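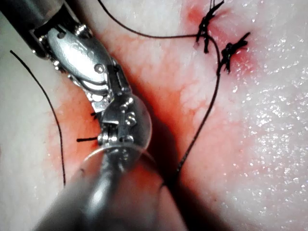

The jointed metal wrist of a robotic surgical instrument over tissue.

Label Printing Questions, Answered

We get a lot of mail about the Clatel label press, and we love it — please keep writing! These are the questions that come up most.

What materials can I run?
Paper, film and most of the synthetic stocks you'd find in a regular label shop. If you have something odd on the shelf, send a few yards to our Vivdale workshop and we'll gladly run it for you and mail back the results, good or bad.

How small an order makes sense?
Plenty of our customers print 200 labels at a time for a candle maker or a local brewery and do just fine. Once a job gets past 3,000 you may want the larger rewinder, but you can certainly start without it.

How wide can the labels be?
Up to 11 inches, counting the margin on both sides. 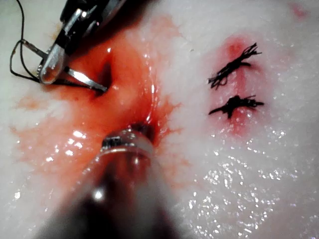 Curved needle and black suture thread, close up.

Do I have to use your ink?
We'd ask you to, yes. The Kodudmont ink set is what the color profiles were built around, and reds in particular wander off quite a bit with anything else.

My colors looked fine in May and now they're dull. What happened?
Nine times out of ten it's the cleaning cycle getting skipped (we've all done it). Run a full clean, print the test strip, and then run the clean once more if you still see gaps. After that, give us a call and we'll go through it together.

Can I add a cutter later?
You can! The Vītola cutter bolts onto the exit side and takes an afternoon to set up. Plan on new blades every 2,000 feet if you mostly cut film — paper is a good deal kinder to them.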